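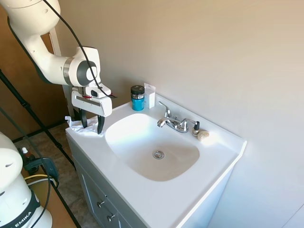
Home Kitchen Bathroom Laundry Workshop Contact

Looking After Cleaning Cloths

Most cleaning problems in a house can be traced back to a dirty cloth. A cloth that has been used too many times spreads grease over the surface you are trying to clean, and no spray will fix that. These are the habits I have settled on after keeping house in three different places, two of them with hard water.

Sorting

Keep separate cloths for the kitchen, the bathroom and the floor. Color is the easiest way to do it, but if all your cloths are white you can sew a loop of colored thread into one corner. I use blue for the bathroom, green for the kitchen and nothing at all for floors and shoes. Old cloths move down the line. When a kitchen cloth gets thin it becomes a floor cloth, and after that it goes to the garage for oil.

Glass cloths stay out of this system. They get washed on their own and they never touch polish.

Drying between uses

Rinse the cloth under running water, wring it hard, shake it open and hang it by one edge. A cloth left in a heap on the counter takes all day to dry and will smell by evening. Over the faucet is fine for an hour or so, but the folded part stays damp. A plain rail inside the cabinet door works better. Ours is a Jirodham rail with five pegs, and it has held up well apart from one peg that needed gluing.

If you have no room for a rail, two adhesive hooks and a length of cotton string will do. Wipe the door with rubbing alcohol before you stick the hooks on and leave them overnight before hanging anything.

Washing

Wash cotton cloths hot, with ordinary detergent and no fabric softener. Softener coats the fibers and the cloth stops soaking up water. Dryer sheets do the same. If a towel or cloth has already been spoiled this way, wash it once with half the usual detergent and a cup of white vinegar in the rinse, and then again with plain water. Never put vinegar in a load that has bleach in it.

Microfiber needs a cooler wash. Check the label and keep it away from cotton, which sheds lint that microfiber holds on to. Dry it on low or on the line.

I run a load of cloths every three days. In a small household that may mean a small load, so add the dish towels and set the machine to match. Do not save them up in a closed hamper. Damp cloths will mildew in there and the black specks do not come out.

Grease

For kitchen cloths with cooking grease in them, soak before washing. Fill a bucket with hot tap water, add a spoonful of washing soda and a squirt of dish soap, and leave the cloths in for an hour. Wear gloves when you take them out. Washing soda is hard on wool and silk, and it will dull aluminum, so use a plastic bucket.

Cloths that have been used with linseed oil or any other drying oil must not go in the washer, the dryer or a closed trash can. They can heat up and catch fire by themselves. Lay them flat outdoors, away from anything that burns, until they are stiff, and then follow your local rules for getting rid of them.

Which cloth for which surface

Glossy molded counters and sinks scratch more easily than people expect. Use soft cotton or microfiber and a mild liquid cleaner. Skip scouring powder and the green side of the sponge. For toothpaste that has dried on, lay a wet cloth over it for five minutes and it will wipe away.

For chrome, use a damp cloth and then a dry one. Water spots come from letting it dry in the air.

For painted walls, use a white cloth only. Dyed ones can leave color behind on flat paint.

For wood floors, the cloth should be barely damp. If you can see a wet trail behind it, wring it again.

Buying

Plain cotton is the best value. The Soltgate bar towels we bought in October were stiff at first and needed four washes before they absorbed properly, but they have outlasted the softer Memon ones. Look for a hemmed edge on all sides. Cloths with an overlocked edge start to come apart at the corners and the loose threads wind around faucet handles.

An old bath towel cut into squares is as good as anything in the store. Zigzag the edges or they will shed in the wash. Flannel pajamas make good dusters, and the legs of worn-out sweatpants are useful for the car.

Store clean cloths where you use them, folded in thirds, with the newest at the bottom of the pile.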